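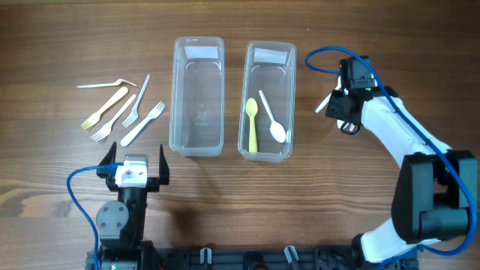
Why not just write the motions out, Esben Thorlacius asked under my last post, when it's only forks in one box and spoons in the other? He has a point. If every fork started in the same spot I would script it and be done in an afternoon. They don't, so I'm teaching it by hand, over remote control, one utensil at a time.

The way I do it is simple enough. I hold the leader arms, the arms on the rail copy me, and everything gets recorded. One full run is an episode. I gave myself a limit of 60 seconds per episode and throw away anything longer, mostly so I don't get into the habit of dithering over a grasp.

I started in February and had 300 episodes I was willing to keep by the end of the month. Now I have 477. The first batch is noticeably worse than the rest. I was closing the gripper too early, before the fingers were low enough, and then pushing the fork along the wood until something caught. I was also letting go too high over the container. A person can get away with that because you see it going wrong and fix it. The trained policy had learned the pushing as if it were part of the job, and it pushed forks very well.

So I changed a few things:

Stop above the utensil for a moment before going down.
Go for the middle of the handle, whichever way it points.
Lower into the container before opening the fingers.
If a grasp fails, back all the way up and start over.

The last one helped most. I used to delete runs with a missed grasp, and Hayley Hebden talked me out of it. Her argument was that if the policy only ever sees clean pickups, it has no idea what to do after a bad one. I now keep them as long as the recovery is calm.

Clear plastic containers are still a pain. The edges catch the light, and I misjudge the rim myself if I'm only going by the wrist view.

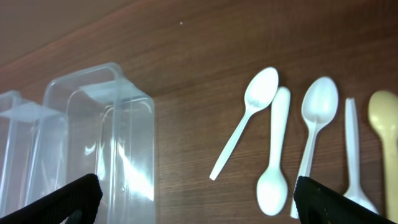

Maj-Britt Strömberg thinks I should spread the spoons farther apart until the policy is reliable, then move them closer bit by bit. I tried it her way on Friday and it was easier on my hands, but I'm not sure yet that it helps the training. When two handles lie next to each other I have to pick a side to come in from, and I don't always pick the same one. I suspect that matters more than the spacing.

I also flip some spoons around between runs now – bowl up top for one, handle up top for the next. Before that I was setting them down the same way every time without noticing.

Next I'll retrain on the later episodes only, with the first 300 left out, and compare. I'll post the numbers when I have them, including the bad ones.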